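Gustness 407 Dry Bag Backpack

Sold by Boonchu Boat & Beach Supply
In stock at the Bolturham and Stokerham shops

Every island tour operator tells you the same thing at the pier: bring a dry bag. Then they sell you one for too much money, and the seam opens by the second beach. We have sold a lot of dry bags and we don't trust most of them, so read this page before you put the Gustness in your cart. 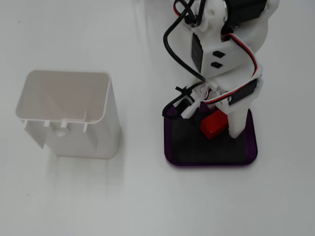

Page 10

The maker calls the 407 "fully waterproof." We don't. It's a roll-top bag, and a roll-top bag keeps out rain, spray and the slop in the bottom of a longtail boat. If you drop it off the side and somebody grabs it fast, your towel will probably be fine. If you plan to swim to shore dragging your passport behind you, put the passport in a zip pouch first, or leave it in the hotel safe.

You have to roll the top down at least three times before you clip it. Two rolls will leak. The label inside the bag says two, and we have asked Gustness to change it. So far they haven't.

What we like

The shoulder straps come off. Most bags at this price have straps sewn in, and those stitches are the first place water gets through. The back panel has a bit of padding, enough for the walk from the pier to the bungalow, not enough for a day on a trail. The bright lining helps when you're hunting for sunscreen.

What we don't

The outside pocket is not waterproof at all, whatever the tag suggests. Keep snacks in it, or a wet shirt. The side buckles are stiff when new and harder with sandy hands. And the "island hopper" name on the tag means nothing that we can work out. It's the same bag they sold last year with a different tag – we put the two side by side. 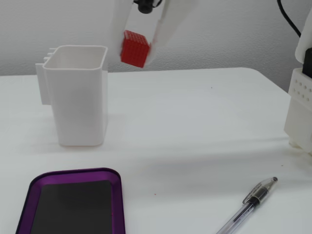
Do you need one?

Maybe not. For a single half-day trip, a trash bag inside your regular daypack does nearly the same job. If you're moving between islands for a week or more, with a camera and a change of clothes, the 407 starts to make sense. People who come in before the August trips often want the biggest size we carry. Try it on full first. A big tube of wet clothes is no fun on a ladder.

Care

Rinse it with fresh water and hang it open, upside down. Don't fold it while it's damp. Sunscreen makes the coating sticky, so wipe it off the same day.

Returns

Unused bags can come back to either shop with the tag on. A seam that fails is covered by us for 100 days from purchase, and the maker's "lifetime" promise is between you and the maker – we have read the small print and wouldn't count on it.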